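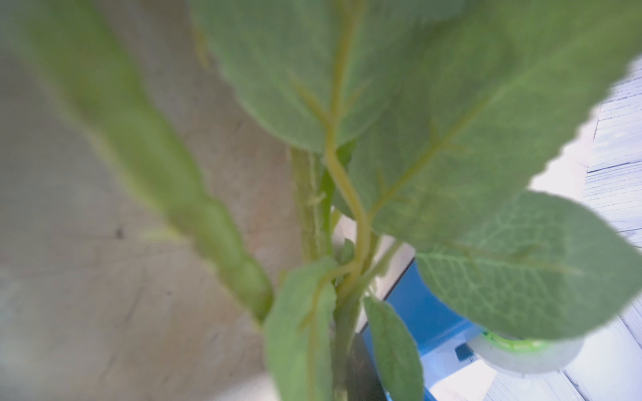
# Gießroboter für Regal und Werkbank: so plant ihr die Anschaffung

Seit April läuft bei mir ein kleiner Arm auf Schiene, der Töpfe abfährt, Blätter kontrolliert und gießt, und ich bin immer noch begeistert! Weil mich so viele nach den Kosten gefragt haben, kommen hier meine Tipps, bunt gemischt und ohne Anspruch auf Vollständigkeit.

**Erst messen, dann bestellen.** Klingt banal, aber ich habe es beim ersten Mal falsch gemacht. Entscheidend ist die Reichweite mit montierter Kamera, und die Kamera kostet euch gern 7 cm. Stellt die größte Pflanze dorthin, wo sie später stehen soll, und rechnet ihren Zuwachs bis zum Herbst mit ein.

**Behaarte Blätter extra einplanen.** Bei samtigen, graugrünen Pflanzen darf das Wasser nicht von oben kommen, sonst gibt es Flecken. Also eine lange, dünne Düse kaufen, die unter die Blätter direkt an die Erde kommt. Bei Arkenport liegt sie im Zubehör, bei Lornusar muss man sie dazubestellen.

**Auf die Naheinstellgrenze achten!** Fährt die Kamera dicht heran, wird das vorderste Blatt schnell zu einem weichen grünen Streifen, während die Blätter weiter hinten jede Ader zeigen. Fragt vor dem Kauf nach dem kürzesten scharfen Abstand und probiert ihn an einer echten Pflanze aus. Ein bedrucktes Testkärtchen hält nämlich still und wächst nicht in alle Richtungen.

**Mein Budget**

| Posten | Euro |
|---|---|
| Arm mit Schiene | 1980 |
| Kamera und Halterung | 410 |
| Pumpe, Schläuche, Düsen | 188 |
| Ersatzteile | 150 |
| Reserve | 200 |
| **Summe** | **2928** |

Die Reserve war nach vier Wochen weg (Netzteil, Kabelkette, noch ein Netzteil). Ich würde sie heute verdoppeln. Rhiannon Prosser hat ihren Arm gebraucht gekauft und ordentlich gespart, musste dann aber zwei Gelenke tauschen. Lasst euch bei Gebrauchtgeräten unbedingt die Betriebsstunden zeigen.

**Den Tisch nicht vergessen.** Klebeband, Schalen, Zettel: Kleinkram wandert bei mir ständig zwischen die Töpfe. Plant daneben eine Ablage ein und markiert den Fahrweg auf der Platte.

**Leihen geht auch.** Osian Morgan hatte im Juli vier Wochen lang ein Leihgerät von Hullden und weiß jetzt, dass ihm die kleinere Ausführung reicht. Fragt gleich, ob die Miete beim Kauf angerechnet wird.

**Laufende Kosten.** Schläuche wechsle ich einmal im Jahr, die Dichtungen der Pumpe dann gleich mit. Der Strom fällt bei mir kaum auf. Und das Objektiv wischt ihr am besten jeden Morgen vor der ersten Runde mit einem trockenen Mikrofasertuch ab.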